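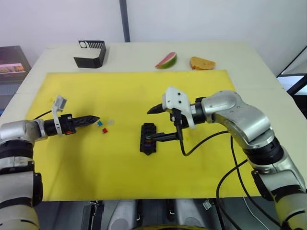 Cell Technician, Two-Arm Fuse Cell (Full Time)
Flamura, Grutstead
Last updated: March

Print this page | E-mail this page

Flamura is hiring a technician to set up, look after and repair one machine: the two-arm cell on the Lileo line. The cell handles small blade fuses and fuse blocks on a yellow mat. Shift starts at 6:30 a.m.

You will replace gripper fingers and worn pads, check the cable loops at both wrists, and re-teach positions after any finger change. The position list has 114 entries - most shifts touch only a few. You will also keep the repair log.
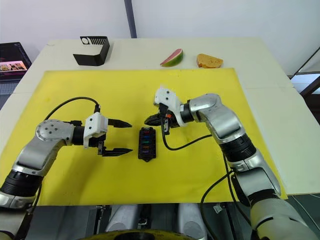 Fuse block on the mat between the left and right grippers.

We ask for two years of hands-on work with robot arms or similar equipment, and comfort with small hex tools. Training on the Morikawa controller takes 52 hours and is paid.
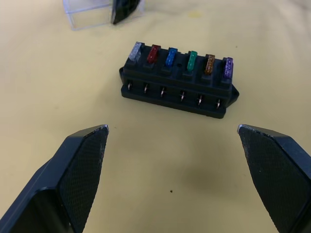

Flamura Cell Maintenance
Shift Lead, Grutstead

Finger tips get scuffed, and pads are a regular part of the job. You should be able to look at an open gripper next to a fuse block and judge whether the fingers line up with the housing. There is a short bench test at the interview: change one pair of fingers and re-teach two positions.

To apply, send a resume and a short note on a machine you have kept running to the Grutstead office, posting 87. No cover letter needed.

Comments

gearbox_67: Is the controller training on site or do we travel?

Flamura Jobs: On site, all of it.

mill_road: Applied for this last time. The bench test is fair, bring your own glasses.

tn_wrench: Any night shift?

Flamura Jobs: Not for this posting.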